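Waiting for the streetlight on Trotier Street
20/04/2021
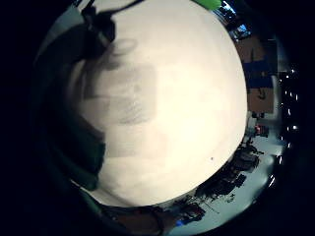
Shadows on a pale surface.

The streetlight outside our house went out in November and it came back on last night. I kept notes through the winter, mostly dates of phone calls, and I said I would write it up for the other people on the block who have been asking how it finally got done.

The light is on the pole at the corner of Trotier and the alley. The pole number is 2071. It is on a small metal tag at eye level, on the side facing the alley, and if you take one thing from this post, take that. The first time I called I gave our address and the name of the cross street, and the report was closed a week later as "unable to locate." The second time I gave the pole number and got a ticket that stayed open.

It stayed open a long time. The city of Clarton owns some of the streetlights and the power company owns the rest, and the two lists do not agree. Ours was on both. The city said it belonged to the power company. The power company said the pole was theirs but the fixture was the city's. I made 13 calls over the winter and more than half of them were about this one question.

In the meantime it was dark. I hadn't noticed how much that light did for us until it was gone. Our front steps have no porch light that works in the cold, so for years we had been coming home by the streetlight without thinking about it. I bought a cheap motion light for the steps and it went off every time a car passed. I turned the sensitivity down and then it didn't come on for people either. In January I gave up and left the hall lamp on with the curtain open.

There were some good things. The bedroom was properly dark for the first time since we moved in. I could see Orion from the driveway. I slept better in December than I have in years, and I thought about just letting the ticket go. Then my wife slipped on the ice at the bottom of the steps, not badly, and I started calling again.

What moved it along in the end was the form. There is a paper form at the public works counter on Darwish Avenue, separate from the online report and the phone line. It asks for the pole number, the nearest house, the date the light went out, and whether it is out all the time or blinks. The woman at the counter stamped it and gave me a carbon copy. She said the paper ones go to a different desk. That was in the first week of March. By the end of the month I had a letter saying the fixture was the city's after all and a replacement had been ordered.

The truck came yesterday morning. It took two men less than an hour. One went up in the bucket and the other stood in the alley and asked people to go around. They took down the old fixture, the kind with the orange light, and put up a new flat one. I asked about the old one and was told the bulb was fine. The part that senses daylight had failed, and they stopped stocking it a while ago.

The new light is white. It is brighter than the old one right under the pole and it drops off faster, so the sidewalk is very well lit and the yard across the alley is darker than it used to be. It also comes straight into our bedroom window. I lay there last night looking at the shadow of the maple on the ceiling, every twig of it. The old light never did that. I have ordered a blackout shade from Carnura for 41 dollars and it should be here by the weekend.

You can ask for a shield on the house side of the fixture. It is the same paper form, with a box near the bottom marked "other." I am going to give it a few weeks first. The leaves will be out soon and the maple may take care of some of it, and I would like to see what it is like in the rain before I ask for anything else.

A few practical notes for neighbors. The counter is open mornings only and closes at noon. Bring a pen. If your light is out, check the tag first — the ones that start with a 5 are on the power company's list and you can skip the city completely. The light by the mailboxes at the far end has been blinking since February and I have not reported it, so if it is closer to you than it is to me, please go ahead. I have an extra blank form and can leave it on our porch under the flowerpot.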